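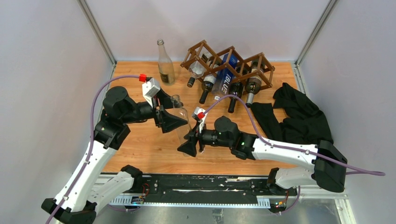
Section 7. Working rules for two-arm cells with glass objects

7.1 Who should read this section

This section is for operators and supervisors who run handling tasks on the Tennant two-arm cell. It supposes that you have already finished the set-up in Section 5 and the gripper calibration in Section 6. If the cell was moved after calibration, even inside the same room, please return to Section 6 first.

The rules apply to every task in which one or both arms touch glass. They are added to the general safety rules of your site and do not replace them. Where your site rule is more strict, follow your site rule.

7.2 Before you switch on the arms

1. Check that the emergency stop is released and that you can reach it from your chair without standing up. Press it once, confirm that both arms report the stop, and release it again.

2. Look at the two base mounts on the rail. All bolts must be present. Try each base by hand with the power off. There must be no play. Scuffs on the top of the rail are normal after some weeks of use, but a scratch that catches a fingernail must be reported.

3. Look at the toothed rack under the rail. Remove glass splinters, cable tie ends and other small objects with the soft brush. Do not use compressed air.

4. Follow each purple sensor cable with your eyes, from the red connector on the gripper back to the point where it leaves the cell. The cable must have a loop long enough for the full turn of the wrist. It must not pass under the arm or between two links.

5. Push each red connector gently with one finger. It should not move.

6. Confirm that the small circuit board near each base has its lights on after power is given. If a board stays dark, do not start the task. See Section 11, Fault table.

Note: The cables of the left and the right arm have the same connector. Mark them at the far end before you unplug both, otherwise the left sensor may be read as the right one and the software will give no warning.

7.3 Preparing the table

1. Wipe the wooden tabletop and let it dry. Bottles slide easily on a wet surface.

2. Place the wine rack near the back panel, with the necks of the bottles pointing to the front. Leave free space in the middle of the table for the handover between the two arms.

3. Inspect every bottle before it goes into the cell. Turn it in your hand under the lamp. Take out any bottle with a chip at the mouth or a line in the glass.

4. Use clear and dark bottles together only if the task sheet says so. Clear glass is more difficult for the depth sensors, and the result of a mixed session cannot be compared with a session of dark bottles only.

5. Upright bottles go to the back of the table, out of the path of both forearms. If a bottle contains liquid, write this on the session sheet, because the weight is different from an empty one.

6. Cloth items are permitted when the task sheet lists them. Keep them away from the rail and from both bases. When a part of the cloth hangs over the edge of the table, check it again before each run, so that an arm cannot pull it.

CAUTION: Never put your hand into the cell to correct the position of an object while the arms are enabled. Pause the task, disable both arms, wait for the message ARMS SAFE, and only then reach inside.

7.4 Handover of a bottle between two grippers

The handover is the step with the most risk for the glass, so please keep to the order given here.

1. Set the speed limit to 15 percent for the first session of the day. You may raise it after the supervisor has signed the sheet.

2. Bring the first gripper to the bottle and close it slowly. Stop when the force value becomes stable.

3. Bring the second gripper in from the other side. Keep the two gripper tips apart. They must not touch each other through the glass or beside it.

4. Close the second gripper. Now both arms hold the same object. In this state do not move either arm.

5. Wait 2 seconds.

6. Open the first gripper fully, then move it back in a straight line. Do not rotate the wrist before the gripper is clear.

CAUTION: When both grippers are closed on one bottle, a small motion of one arm gives a large force on the neck. If you hear a creak, open the gripper which is nearer to the neck — do not try to pull the bottle free.

7.5 If glass breaks

1. Press the emergency stop.

2. Put on the cut-resistant gloves and the eye protection.

3. Pick up the large pieces with the tongs. Take the small pieces with the wet paper, also from the rail and from the rack teeth.

4. If there is a cloth on the table, fold it inward and throw it away. Do not shake it.

5. Open and close each gripper five times at low speed without object, and listen.

6. Write the event in the cell logbook, with the bottle type and the step number from 7.4.

7.6 Regular checks

Each day: all points of 7.2.

Each week: clean the gripper fingers with a dry cloth and inspect the cable where it bends near the wrist.

Every 1,000 handovers: replace the finger pads, also when they look good. Only pads from the Clurkura set fit this gripper. Pads of the older Winstead type are thicker and the closing force will be wrong.

The next full revision of these rules is planned for March. Corrections can be sent through the Cukell support page, with the section number in the subject line.

Revision of this section: 2023-02-27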